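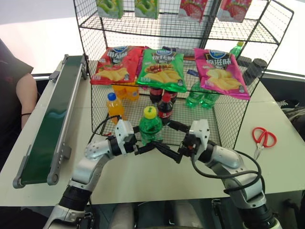
休息区零食角开张啦!附一份摆架子心得

上一期通讯里预告过的零食角,这个月总算在Zistham楼二层的休息区落脚了!从十月初搬来第一张桌子到现在,每天下午三点一过,那边就成了整层楼最热闹的地方,有人来拿瓶汽水顺便聊两句,有人端着电脑干脆坐下来不走了。好几位同事来问架子是怎么摆的,隔壁Millum组也想照样弄一个,所以这期就专门写一写零食架,写得有点啰嗦,喜欢收拾东西的朋友应该会懂。

先说架子。我们最早想用带门的柜子,试了两周就放弃了,门一关谁也不记得里面有什么,最后面那排果汁差点放过期。后来换成了黑色的金属网架,放在白色桌面上,一下子就清爽了。网架四面透气,颜色鲜艳的包装往上一放特别好看,远远走过来就能看到今天有什么。缺点也有:网眼上站不住太小的东西,单颗糖果和小包坚果会歪,甚至会漏下去,这些我们另外找了个盒子装。

分层的办法改过好几次,目前这一版大家用得最顺手。盒装果汁放在最高处,绿色的归绿色的,印着草莓的红色的挨着站,方方正正,一字排开,很省心。薯片放中间,立起来靠着,正面朝外。瓶装饮料分量重,统统放最下面,橙味汽水、可乐、雪碧各占一块地方。我原来是把饮料放在上面的,觉得拿着顺手,结果架子头重脚轻,有人靠一下桌子它就跟着晃,看得我心惊胆战。挪下来之后稳多了!

薯片值得单独说一段。袋子鼓鼓的,平着摞起来会往下滑,而且压在下面的那袋谁也看不见口味。竖着放就好办多了,袋底稍微往前拉一点,上半截自然往后靠,三袋并排刚刚好。颜色我是故意错开的,红的、亮绿的、玫红的放在一起,像过节一样,补货的时候心情都会变好。喜欢哪个口味一眼就能认出来,也不用把整排翻乱。薯片后面还能藏一点小东西,不过别藏太多,藏久了就成了考古现场,上个月我就从最里面翻出一包不知道哪年团建剩下的饼干。

饮料这一层最容易乱。瓶子是圆的,底下又是网格,放的时候要多一点耐心,瓶底最好落在几根铁丝的交叉处,轻轻转一下,感觉它坐稳了再松手。如果只是随手一塞,瓶子多半会斜着靠在旁边那瓶身上,你再抽走一瓶,后面的就跟着倒。刚开始的时候我们每天傍晚都要扶一遍,现在大家手上都有数了,倒瓶子的次数少了很多。

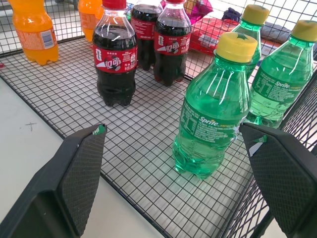
同一种饮料尽量前后排成一列,这样前面那瓶拿走了,后面那瓶往前一带就行,从正面看还是整整齐齐的。雪碧我习惯放在靠边的位置,透明的绿瓶子透光,放在边上显得整层都亮堂;可乐颜色深,放中间压得住。这纯粹是个人审美,Grinier项目那边的同事坚持认为可乐应该放最外面,理由是拿的人最多,我承认也有道理,下个月可以换过来试试看。

拿瓶子也有一点小窍门。尽量从瓶身往上提,提过旁边的瓶盖再往外拿,别横着拖。网格会刮到瓶底,横着拖很容易把邻居也带出来。补货的时候反过来,先把旧的挪到前面,新的从后面放进去,标签转到正面。听起来麻烦,其实熟练以后,听完一首歌的工夫就能补好一层,我现在把它当成下午的放松活动,比刷手机舒服多了。

再说说补货的安排。目前是一个月大补2次,中间看情况零散添一点。每次的采购预算大概是2,000元,饮料占大头,剩下的买薯片、饼干和果汁。想要什么口味可以写在桌子旁边的便签本上,写得越具体越好,只写“好吃的”三个字的那位朋友,我们真的尽力了!上次有人点名要多一点草莓味的东西,已经安排上了,反响出乎意料地热烈,刚摆出来的那天下午就少了一大半。

保质期的事情也跟大家说一声。开箱以后我会在箱子侧面写上最早到期的月份,快到期的单独放一个小筐,欢迎大家优先带走。饮料请不要开了之后再放回架子上,喝不完的写个名字放冰箱。冰箱最下面一格已经腾出来了,想喝凉的可以提前放几瓶进去,记得给别人也留点位置。

空瓶的回收箱换了地方,现在在茶水间门口左手边。倒干净、拧上盖子再放进去,压扁更好。这个月收到的空瓶已经超过100个,回收箱都换成大号的了,可见大家有多捧场。

还有几件零碎的事。桌子靠墙那一侧请不要堆包和外套,补货的时候要从那边伸手进去。架子的网面我每个月会拆下来擦一次,用温水加一点洗洁精,擦完一定要晾干再装回去,铁丝交叉的地方最容易积水。如果看到哪里有糖水印子,随手拿湿巾抹一下就帮了大忙,汽水干了以后黏得惊人,上次有一小块我擦了好久才擦掉。

下个月打算加一排热饮,茶包和速溶咖啡都在考虑,另外想添一块小黑板,写写当天新到的东西。楼里的Stamatopoulos活动室也在计划设一个一样的角落,尺寸已经量过,能放下一个同款网架,到时候两边可以交换口味,想想就开心!对摆法有什么新主意的,或者单纯想过来体验一下把一排瓶子摆整齐的快乐,下午三点到休息区来就好,欢迎搭把手。下次大补的采购单还没定,便签本第26页还空着,想吃什么快去写。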